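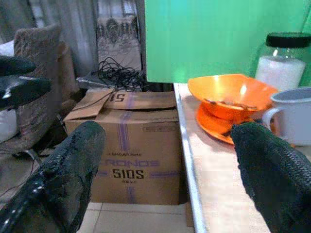
Stasov cable sorting kit, six months in
Posted Apr 3, 2023 by Belmiro Meireles

Rating: 4 out of 5

For years my cables lived in whatever cardboard box was nearest when I unpacked something. You probably have one of these boxes. Mine said KRONOS 510S on the front in purple and black, and it sat on the tile floor with the flaps open and a heap of thin black cable on top. Every time I needed a cord I pulled up four others with it.

I bought the Stasov kit in November from Flarumport, the online store, after returning a cheaper one from Mota. It has been in daily use since then, in a two-person household with too many chargers.

What you get

The kit is a fabric roll with ten pockets, a pack of 70 hook-and-loop ties in two lengths, a sheet of write-on labels and four adhesive clips. The roll is 93 centimeters long when it is laid flat and closes with a strap and buckle. There is no manual, only a card with a drawing of how to fold it.

The ties

These are the best part. The short ones fit phone and USB cords, and the long ones go twice around a coiled extension cord. Each has a slot at one end, so it stays on the cable when you undo it. The Mota ties had no slot and I lost most of them in a few weeks. With the Stasov set I have lost three.

Thin cable is the hard test. It springs back out of whatever shape you put it in, and if you toss it in a box in loose loops it knots itself by the next day. Coil it over your hand, put the tie on before you let go, and then press the coil flat. Done that way, mine have held their shape all winter. The ties do pick up lint, mostly on the hook side. An old toothbrush gets it out.

The roll

Good, with one complaint. The pockets are all the same size. Small chargers sink to the bottom and you have to fish for them, while a laptop power supply barely goes in. Two wide pockets and eight narrow ones would make more sense to me.

The fabric is thick and the seams have held. I washed it once on cold and hung it up to dry. It came out a little stiff but did not shrink. I keep it on a closet hook -- it would also go in a drawer if the drawer is deep.

Labels and clips

The labels are fine if you use a permanent marker. Ballpoint rubs off. I write the name of the device and nothing else. Anything I could not match to a device after a week of trying went to electronics recycling, and that came to nearly half the pile.

The clips are the weak point. They are meant to keep a cord from trailing along the floor or sliding off the back of a desk. On painted wood, two of the four came loose within a month. On glazed tile they stuck well, but you need to wipe the tile first and leave the clip alone overnight before you put a cord in it. I ended up buying a pack of Hidard clips for the desk and those are still up.

Is it big enough?

For one room, yes. For a whole house, no. I sorted around 400 feet of cable in total, counting the network cord and the extension leads, and the long runs went on a wall hook with just a tie on each. The roll holds the everyday things.

Flat items such as a router or a spare keyboard have no place in this kit. I bought a shallow lidded bin for those.

Cleaning up the old box took me one evening, most of it spent untangling. Stasov sells the ties separately, and if you already own a drawer organizer I would buy only those. Skip the clips either way.

Pros: ties stay on the cable, washable roll, strong seams
Cons: one pocket size, weak clips, labels need a permanent marker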